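Yellow Cabinet and Carpet Tiles: FAQ

How do I clean the glossy yellow cabinet?
Soft cloth, warm water, done! Fingerprints lift right off, and we love how the color bounces back.

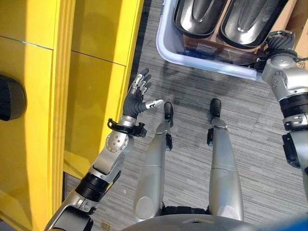 Skip scouring pads – they dull the shine for good. Go gently along the panel seams.

Can I swap a single carpet tile?
Yes! Order code 297 from Millinico and keep 2 spares flat in a closet.

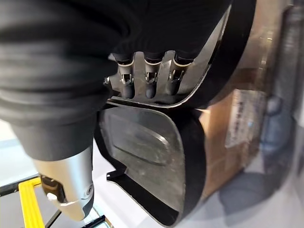
Picking colors to go with yellow is the fun part. Our favorite is black with silver, like the soft ribbed sleeve and the silver wrist here. Gray stripes sit happily with both.

How often should I vacuum?
Every Thursday works for us, and five minutes is plenty.

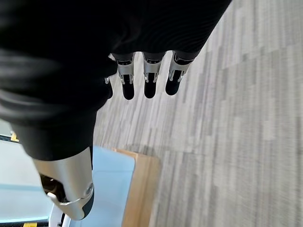
Run the vacuum along the stripes first, then turn 90 degrees for a second pass.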